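Print | E-mail

Notes from the Collecting Side

I promised Nathalie Hendriks I'd write something for the August newsletter if she stopped asking me at lunch, so here we are. She wanted "what you people do all day at Putorby," and I think she was hoping for something with charts in it. She's getting me instead.

The short version is that we pick things up and put them down again, with a gripper in each hand, and a learning system gets to study how we did it. The long version is mostly about boxes.

When I joined the Swai project I figured the hard part would be the hands. It's true that the first week is rough – you go to close your fingers on something and there's a beat where your brain wants your real fingers to be at the end of your arm, and they aren't, they're back behind a plate and a trigger. I dropped things. I squeezed a paper cup so hard Kheri Mfaume heard it from the hallway. But after a week or so your hands get it, and then you find out what the job is, and it's deciding what counts as a good example.

Take something as plain as putting a small thing in a box. You'd think one good example would do, and then you'd repeat it until you had enough. We tried that in the spring. We recorded 276 tries at one table, all by the same two people, with the box in pretty much the same spot, and I was proud of every single one of them. They were smooth! Then Kheri moved the box over by the width of a hand and the system reached for where the box used to be. It was very confident about it, too. All those tries had taught it a place on a table, and what we'd wanted to teach it was a box.

So now we move everything. We move the box, we turn it, we swap it for a different box, we put a cloth on the table or take it off. We also quit working only in the big room, which was clean and gray and had nothing in it, and started going to places where people keep their stuff. That was Nathalie's push (credit where it's due, she'd been saying it since before I got here). People's rooms have books leaning over and chargers trailing across things and a chair with laundry on it. I love those sessions. I also get about half as much done in them, because there's so much more to bump into.

The other big change is that we keep more of the messy tries. It used to be that if you fumbled, you threw the recording out and started over. These days, if I miss the first grab and fix it without stopping, it stays in, with a note. The folks on the Flurnonach side – they do the actual training, I only feed the beast – told us the fixes were some of the most useful stuff we'd sent them, since a system that has only ever seen perfect grabs has no idea what to do after a bad one. It just sort of carries on with an empty hand. I've had mornings like that myself.

What we still throw out is anything where the person hesitated for no reason. If you stop with the gripper open to think about what you're having for dinner, the system doesn't know it's dinner. It sees a pause and thinks pausing is part of the job. My own worst habit is a little double squeeze before I lift, like I'm checking a peach. I did it for months without noticing, and then Kheri played 33 of my tries in a row and there it was in nearly all of them. He was very nice about it. I've mostly stopped.

We log everything in Fukeo, and I'd like to say a word about notes, because new people always ask me how long they should be. Short! Say what you were trying to do, in the words you'd use to a friend. "Put the thing in the box" is fine if there's one thing and one box. If there are a few things that could be called the thing, say which. And write it before you start, while you still know what you meant to do. I've read so many notes that were clearly written afterward to match whatever ended up happening, and those are worse than having no note at all. 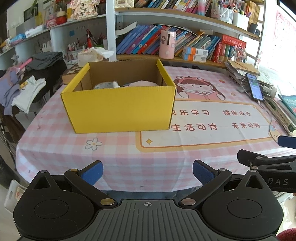 My other piece of advice is about stopping. Our target for a full session is 80 tries, and I'd much rather see 60 good ones and a person who goes and gets a sandwich. You can tell from the recordings when someone's arms are going. The grippers start coming in low, the approach gets lazy, and every reach takes the same path because it's the one that hurts least. We take a break at 2 in the afternoon no matter what, and I've gotten bossy about it.

Using both hands is still the part I find hardest to teach. New folks tend to park one gripper off to the side and do everything with the other, which is exactly what I did. There's nothing wrong with that for small stuff. But for anything where the box might slide, you want the second hand doing something useful, and it has to look natural, so you can't just tell people "use your left more." What works best is giving them a floppy box and keeping quiet until they figure it out.

Next month we're going to try drawers, and after that things with lids, which I'm dreading a little. Lids are where my double squeeze comes back. If you've got a room we could borrow for a morning and you don't mind us not tidying it first (please don't tidy it, we mean it), come find me or Kheri. We also have a couple of open slots for anybody at Putorby who'd like to try a session. You don't need any background for it. Wear sleeves you can push up, and eat something first.

Nathalie, I hope this is long enough. Still no charts.

Print | E-mail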